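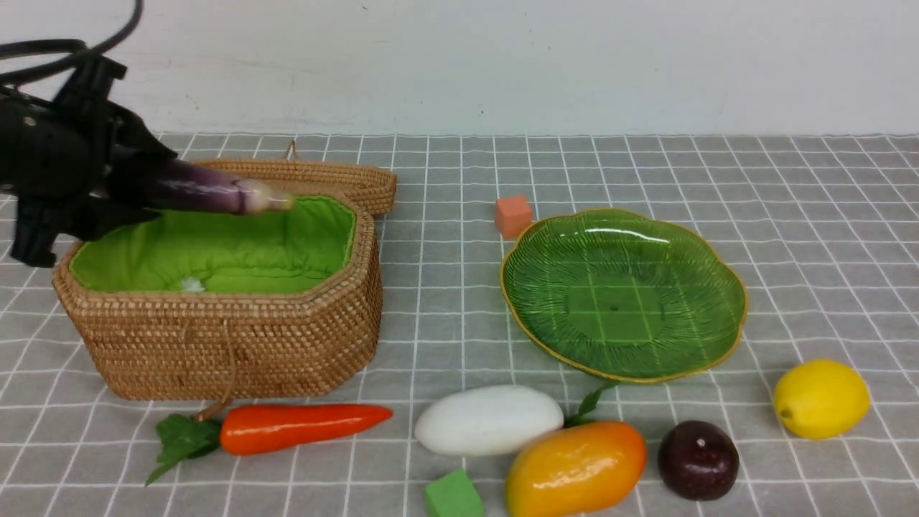 Toy eggplant over the lined basket, stem end in the gripper.

Bench tips: comparing grippers with toy food

Quick notes from the back bench, typed up between runs. Mostly for Nima Rahimi, who takes over the arm in March, but anyone swapping fingers can use them. Additions at the bottom please, not in the middle.

Pick your produce
Toy fruit and veg beats blocks for comparing grippers. Different shapes, cheap, washable. Long thin ones (eggplant, carrot) show up twist. Round glossy ones like the plum show up slip. Lemon with the bumpy peel is the easy one, start there, gets you a baseline before lunch. Keep a couple of foam cubes in the set too. If a gripper can't do a foam cube, stop and check your zero.

Wipe everything. Dish soap, warm water, dry towel. Finger grease on a glossy plum will cost you a whole afternoon of confusing numbers. Ask me how I know.

Tablecloth
Gray one with the white grid. Squares make it easy to put things back in the same place without tape all over the bench. Iron it first, low heat, from the back. Clip it under the table edge. A wrinkle under the plate will tip it just enough to matter. Corn starch on the cloth does NOT help, tried it, got in the wrist joint.

Basket
Lid all the way back before you start. Padded lining forgives a drop from too high, so don't score placement there by sound. Look in. Shake out the lining at the end of the day, lint collects at the bottom and then goes everwhere. Spot clean only, the rattan hates soaking.

Fingers
Orix set: flat pads, strong, slow to open. Good on long stuff if you take it near one end and keep it level. Drops the plum more than I'd like.
Inus set: softer, quicker. 80 picks each on the same items, Inus dropped 2, Orix dropped 11. But the Inus pads were new and the Orix ones had been on since before the move, so not a fair fight. Redo with fresh pads.
Pads get shiny = pads are done. Rubbing alcohol on a lint free cloth buys you one more session. Not two.

Cables
Leave slack where they leave the wrist. Then a bit more. Velcro wraps, never zip ties, you will want them off again. Run the arm to its farthest reach by hand and watch the loop before powering anything.

Controllers
Goel box is nicer to jog with, menus are a mess. Write your speed on masking tape and stick it on the lid, it forgets after a restart. The Latbridge one remembers but the stop button is on the wrong side for lefties. Forough Mirzaei swears by it. I don't. Try both with the same item, same start square, same speed or you are just comparing moods.

Camera
Head height, tilted down, basket and plate both in view. Glass plate throws glare under the desk lamp so bounce the lamp off the wall insted. Magic sponge for scuffs on the wall, test a corner first.

Log sheet
One line per pick. Item, fingers, controller, drop yes/no. Pencil. We're up to run 121, carry on from there and don't restart the numbering.

Spare pads are in the cookie tin, second shelf.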